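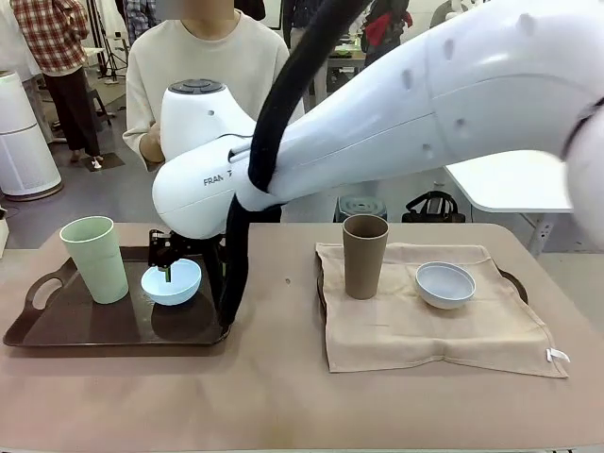

Galleries / Table Settings

Home Galleries Borrowing Opening hours Contact

Two trays, two cups, two bowls

July
By Chu

Dusitz lends tableware from the ground floor of the Gisano building in Prarnley. The shelves hold 1,286 pieces at present, most of them cups and bowls, and people borrow them for birthdays, club lunches, moving days and the weeks when a kitchen is being redone. This page belongs to the summer set, which is the plainest one we have: a tray, a cup and a bowl per person, with a napkin if you want it.

Green and blue on the left, brown and white on the right. The left-hand tray is bare and the other has a beige napkin spread over it, on a muted mauve-pink table.

The pieces

The summer set has 249 cups and 216 bowls. The numbers don't match and haven't for a long time, mostly from bowls getting dropped at the sink. If you ask for a large number of place settings, expect the count to be limited by the bowls.

Colors are lent as they come off the shelf. You can ask for all one color for a small table, up to eight people or so. Past that we mix them, and mixed tables are easier for everyone to put back together afterward. The pale green cup with the pale blue bowl is the pairing that goes out most. Taupe with white and blue-gray is quieter and gets picked for evening meals.

The cups in this set are the tall kind. They're good for water, juice, iced tea and breadsticks. They don't stack well and should go back in the dividers, one to a slot. Bowls can be stacked six high with a sheet of paper between them.

Trays

There are around 50 trays in the set, dark, with a raised rim. We suggest carrying them half full and making two trips. A tall cup at one end with nothing across from it will make the whole tray dip, so put the bowl down first, near the middle, then the cup.

A bare tray shows fingerprints and the reflection of whatever is standing on it. Some people like that and some don't. Wipe it with a barely damp cloth, then a dry one, and leave it to air before stacking. Please don't put trays in the dishwasher. Two came back warped last winter and they now hold pencils at the front desk.

With a napkin or without

A napkin laid flat over the tray keeps a cup from sliding and takes up small spills. It also softens the noise, which you notice in a room with twenty people all putting something down. The drawback is laundry. Every napkin that goes on a tray has to be washed, whether it was used or not.

Ours go out folded and come back however they come back. A few creases at the edges don't matter. If you want them smoother, iron them from the back while they're still slightly damp and lay them out right away. Let the cloth cover the tray completely or fold it in half and use it as a strip down the center. The in-between sizes tend to look like a mistake.

Check which way the tag is facing before you set the cup and bowl on top — with the tag at a lower corner it will be in view all through the meal. Turning the cloth over fixes it.

Table color

People ask what to put under the trays. Dark trays want something lighter beneath them, and a pinkish or gray surface does well with both pairings. White is fine too but shows every drip. We don't lend tablecloths over eight feet, and the patterned ones are out until the end of the month.

Leave space between two trays, at least the width of a hand. It gives people somewhere to put a phone or a piece of bread, and the trays can be lifted without knocking rims.

Borrowing the set

Pickup is from 10 a.m. to noon at the side door of the Gisano building. Bring your own boxes for anything over a dozen settings. Returns are taken at the same door until 4 p.m., rinsed but not necessarily washed. Count the bowls before you leave home.

Chips and cracks should be put in a separate bag with a note. There's no charge for the first broken piece, and after that we ask for the price of a replacement bowl or cup from the market in Prarnley — the color doesn't have to be exact.

The winter set is still packed away and will have its own page once the shelves have been rearranged.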